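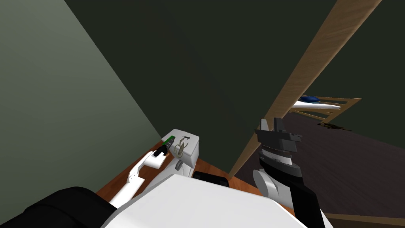

4. Evaluation of the Kerside household kit

4.1 What the kit contains

Kerside is sold by Nedelcu as a simulation kit for teams who want to train or test a two-armed household robot before they buy one, or before they let one loose in a building. A licence covers the simulator itself, a library of furnished homes, a set of small objects, a robot model called Parari, and a task editor. The library had 316 rooms in the release we tested. Support is by email and is included for the first year. We bought a single-seat licence out of our own budget and had no contact with Nedelcu other than through the support address.

The release we used was the one offered for download on 12/02/2018. A later release came out in September, after our runs were finished, and we have not repeated the tests on it. Where the release notes say that a fault described below has been dealt with, we mention it, but we have not checked.

Parari has two arms on a white body and a gripper at the end of each arm. The model comes with a default camera view that looks out over the top of the body, so that both arms come into view from the sides. The user can add further cameras, but the kit's own task scripts expect the default view and several of them stop with an error if it is removed. We therefore kept it for all the runs reported in this section.

4.2 Setting up

Installation took most of a working day. The simulator went on without trouble, but the room library is a separate download and the installer does not say where it should be unpacked. The manual gives one folder and the sample scripts look in another. We moved the library to the place the scripts wanted and had no further trouble with it.

The task editor is easy to learn. A task is made by choosing a room, placing objects on surfaces, and marking a start position for the robot. The user then writes a short goal, such as moving an object from one surface to another, and the editor turns it into a test that is run at the end of each attempt. Haruna Maruyama built all our tasks in the editor and did not need to write any code for the simple ones. For tasks with more than one step she had to edit the goal file by hand, as the editor saves the steps in alphabetical order and the simulator then reads them in that order.

Objects are placed by dragging them. A dragged object snaps to the nearest flat surface, and this is helpful on tables and shelves and less so near the edge of a small piece of furniture. Thin objects in particular tend to start a little above the surface and drop when the run begins. The drop is small, but it can turn a thin object to a new angle before the arm has moved. We added a short wait at the start of every run to let things settle.

4.3 The task set

We called our set of tasks Peltari. All of the tasks are of the same general sort: the robot stands close to a piece of furniture, one or more small objects lie on top, and a named object must be picked up and put somewhere else. We chose this sort of work for two reasons. It is what the kit is advertised for, and it is what our own group needs to test. Tasks that call for driving between rooms were left out, although the kit does allow them.

Figure 2 is a view from one of the bedroom tasks. The robot is working at a small white cabinet with a green and black object on top and a tan, looping object next to it. The left gripper is at the front edge of the cabinet and the right one is held up in front of the doorway. The layout is a fair example of what makes these tasks awkward. The two objects lie side by side near a front corner, and the open door takes up a good deal of the space on the right. An arm that swings wide on that side has little room to do it in.

Other tasks use kitchen worktops, low tables and open shelves. We did not try to make the tasks hard on purpose. Objects were placed where the editor put them after a normal drag, and were moved only if the robot could not have reached them from its start position.

4.4 Method

Each run was started by a script and scored by the test that the task editor had written. A run was counted as a success if the named object was in the goal area when the time limit was reached and neither gripper was touching it. It did not matter which arm was used. If the other objects on the surface had been knocked to the floor the run was still counted, though it was marked so that it could be looked at later.

We used the controller that comes with the kit and left its settings as they were. Our interest was in what a buyer gets on the first day, and a controller tuned by us would have told the reader more about our tuning than about Kerside. The full set came to 800 runs. Start positions were varied a little from run to run by means of the random offset that the kit provides.

Hatsue Yoshida watched a recording of every run that the test had scored as a success, and of a sample of the failures, and noted where she disagreed with the score.

4.5 Results

Of the 800 runs, 419 were scored as successes. We think this is usable for a supplied controller with no tuning, but it is well short of what the product page would lead a buyer to expect. The page speaks of reliable tabletop handling and gives no figure.

Failures fell mostly into two kinds. In the first, the gripper closed beside the object and came away with nothing. This was common with thin or looped objects, where the simulator's contact shape is a plain block that does not follow the drawn shape. The gripper can look as if it has gone through a loop when, as far as the simulator is concerned, it has met a solid. The user can replace the block with a closer shape, but this has to be done for each object and it slows the run down.

In the second kind, the idle arm got in the way. The supplied controller plans for one arm at a time and treats the other as fixed. Where the robot has been placed near a wall or a door, the working arm sometimes finds no path that clears the idle one and stops. The manual suggests parking the idle arm at the robot's side. We tried this on a few tasks and it helped on open ground, but near furniture the parked arm could end up pressed against a cabinet front, and the run then failed for that reason.

Hatsue Yoshida's notes agree with the automatic scores in nearly all cases. The disagreements she found were runs in which the object had been dropped into the goal area from a height and had come to rest there by luck. The test has no means of telling this from a careful placing. A buyer who cares about the difference will need to add a check on height or speed, and the editor has no box for either.

4.6 Speed and stability

Simulated time ran a little slower than real time on our desktop machine with the default view switched on, and faster with drawing switched off. Rooms that open on to other furnished rooms were the slowest, because the kit draws everything that can be seen through a doorway in full detail. Closing the door in the editor brings the speed back. We left doors as we found them in the library.

The simulator crashed now and then during long batches. It always did so between runs and never in the middle of one, so no results were lost, but the script had to be started again by hand. We reported this to the support address and had a reply the next day with a setting that clears the object cache after each run. With that setting in place the crashes stopped.

4.7 Suitability

For a group that wants furnished rooms and a working two-armed model in a short time, Kerside does the job. The rooms are varied and the editor is good for single-step tasks. A group whose work depends on fine contact between fingers and thin objects should plan to redo the contact shapes and should put that time into the cost. The supplied controller is best taken as a starting point. We replaced it with our own for the work described in Section 5, using the same tasks and the same scoring test.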